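Gultar Workshop
20 May 2020

Evening all. Progress on Birnus, the robot that was meant to take me one winter and is now on build night 106.

Both hands are on. I had budgeted 15 minutes per finger. I would like a word with whoever wrote that budget, and he is me.

It's also wearing clothes now. I got tired of sleeves of cable snagging on the bench vice, so dark fabric it is. Very forgiving, hides my crimping.

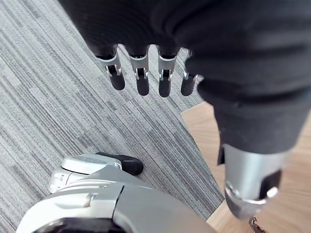

Four black fingertips, one dark drape, and the workshop carpet tiles.

Next job is the grip test. The target is 1000 closes without a fault. Best run so far is 88, after which the left hand went on strike and I went to put the kettle on.

Someone asked if it can make the tea. It can point at the floor with great conviction.

Finger pads for the next version are on order from Rotton. They say July. They didn't say which one.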